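Student team members wanted: Hadura manipulation project

The Hadura student project has three open places for the coming term. The team programs a robot arm in simulation for the tabletop class of the Navarro student competition, held in April. Work is split between grasp planning, scene setup and evaluation – each new member takes one area and reports on it every two weeks.

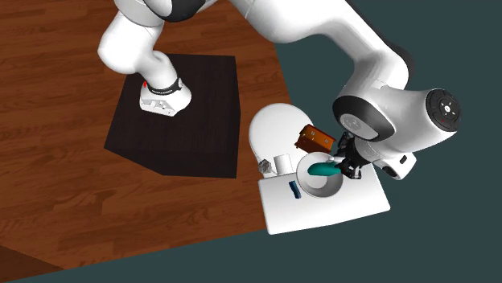
Simulated tabletop task: arm and gripper over the bowl.

Applicants should be able to write and debug Python and read a joint-state log. Experience with physics engines is useful but not required. Each planner version is tested over 1000 simulated trials, so some scripting of batch jobs is expected. Workload is 11 hours per week. The places are unpaid; course credit is available.

Send a one-page summary and a code sample to Bheki Sithole, project lead, by Oct 20, 2019.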